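Retail fruit weighing

Retail fruit weighing is the practice of selling fresh fruit by its weight, as measured on a scale in or near the place of sale. It covers the handling of loose fruit from the display to the scale and on to the customer's basket or bag. It is used for most tree fruit and for bananas, while melons, pineapples and some citrus are often priced by the piece.

Background

Selling by the piece or by the dozen was common in small markets for a long time, and it remains so for eggs and for some citrus. Weighing took over where fruit varied a good deal in size. Two apples from the same tree can differ by half their weight, and a price per pound treats the buyer of the smaller one fairly. Spring scales hung over the counter were the usual equipment in grocery stores until electronic load cells became cheap enough for small shops.

In the town of Closstead, the covered market kept a single shared scale near the entrance, and sellers carried fruit to it in shallow pans. The market later moved to a scale at each of its 56 stalls. Fraser Street, on the north side, was the last row to change over.

Equipment

Counter scales for fruit come in two general forms. The larger form has a raised pan and a display facing both seller and buyer. The smaller form is a flat platform with the controls on the same face, and is found in kitchens, at farm stands and on sorting tables. Flat scales commonly have a capacity of up to 2,000 grams, enough for a small bunch of bananas or a few large apples. They have to stand on a level, hard surface. Many have a tare button, which sets the reading back to zero with an empty tray or bag in place.
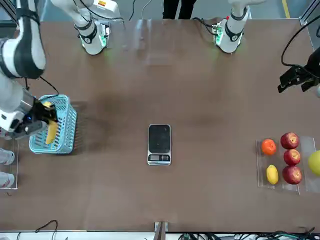
Baskets and trays are chosen for airflow and for ease of cleaning. Fruit left in a closed container gives off moisture, and soft spots spread faster where the skin stays damp. A slotted plastic basket, such as the light blue one holding a banana at the left of the table, lets air in through the sides and the bottom and can be rinsed under a tap. Wicker and wood splint baskets look better on a stand but are harder to wash. Metal wire baskets mark soft fruit unless they are lined. The Clumeo pattern basket, once common in the Closstead market, had rounded inner corners so that pears would not be cut by a seam.

Display

Loose fruit is usually shown on a slope or on steps so that the back row can be seen over the front one. Stepped stands are made in wood, painted metal and clear acrylic. Clear stands suit small displays with one piece of fruit to a step, and are also used for judging at fairs. They scratch easily and should be wiped with a soft cloth.

Color plays a large part in how fruit is arranged. Red and yellow apples are often set next to each other, with oranges or mandarins at the end of a row. Bananas are generally kept apart. They bruise under the weight of other fruit, and they give off ethylene – a gas that speeds ripening in apples, pears and avocados stored close by. 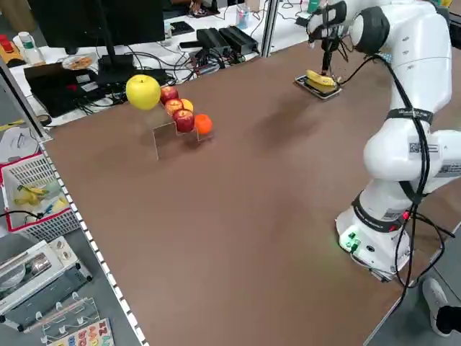

Apples and a mandarin on and around a clear stepped stand, with a banana on a gray tray.

Handling

Bananas are picked up near the middle of the curve or by the stem end. Pulling at the stem of a single banana can split the skin at the neck. Apples are lifted with the whole hand and set down, never dropped, as bruises may not show for a day or more. Mandarins have thin, loose skin and are best placed one at a time.

A medium banana with its peel on weighs 147 grams by the table used at Closstead. A small mandarin is listed there at 80 grams. Figures of this kind are used for planning orders and are no substitute for weighing at the point of sale. The table was drawn up for the Clilleo growers' handbook and gives weights for whole fruit only, with stems left on.

Care of scales

A scale used for fruit is wiped down between kinds, mainly to remove juice and leaf scraps from the platform. Water should be kept away from the control panel. Scales used in trade are checked against a known weight at set intervals, in Closstead every February. Kitchen scales are not normally covered by such rules and may drift by several grams as the battery runs low.

See also
Tare weight
Produce display
Banana ripening
Fruit basket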